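Sorting and cleaning a play kitchen, the quick way

Do it on a white table if you can, crumbs and fluff show up. Clear the whole thing first. Plates, pans, soft food, all of it out on top. 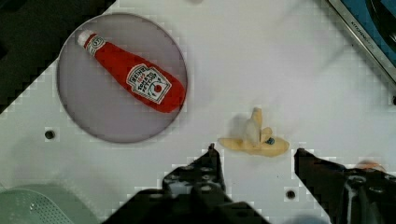

Then two piles. Soft stuff and hard stuff. Don't get fussy about sets yet, that comes later.

Hard stuff - plates, mugs, colander, spatula. Warm water, drop of dish soap, old toothbrush for the slots and little holes. Rinse, shake, leave on a towel for 40 minutes. Colander goes upside down or it just sits there dripping.

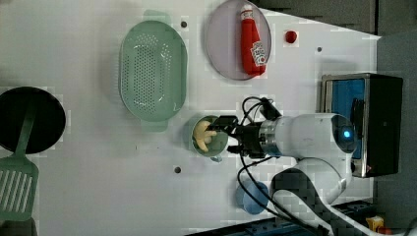
Vieira

Soft stuff next. Check the tag. No tag, then spot clean only - damp cloth, tiny bit of soap, dab dont scrub. Get right in between the flaps on the banana, crumbs love it in there. Press with a dry towel and stand it up somewhere airy.

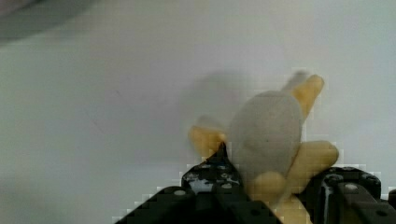
Can plush food go in the washing machine?
Only if the tag says so. Mesh bag, cold, gentle cycle, and keep it out of the dryer.

Putting back: heavy things at the bottom, plates flat, soft food on top in it's own bin. I use a Closix one, 17 inches wide, fits under the shelf. Repeat every 2 months or so.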